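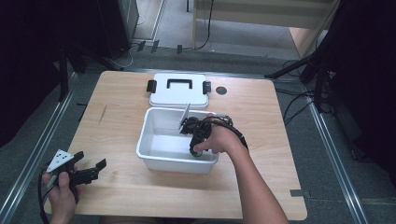
The grip problem on the Vaka pair is mostly down to cable drag, I think. The right one has its cable looped back along the top of the forearm, and when you angle the gripper down into the white box the loop has to go somewhere. The left one has the cable curving off to the side. I'd like to reroute the right one the same way before we touch the springs again.

On 11/18/25, Bello Usman wrote:
> Did 40 open/close cycles on each hand last night. The right
> jaws stopped short on 11 of them, left was fine. Is it worth
> printing the jaws again in the Nandon filament? I have
> enough left for one set.

Hold off on printing. I measured the jaws when I swapped the tips in June and they were fine then. I have a 31 inch cable here that should reach with the side exit, but the strain relief needs a new hole – I can drill it at Barkden if the press is free.

Also, the lid latches on that box are stiff. Leave the lid off for now and just run the box.

Could you send the log for the right hand? The whole thing, including the failed cycles.

Hazem Kabbaj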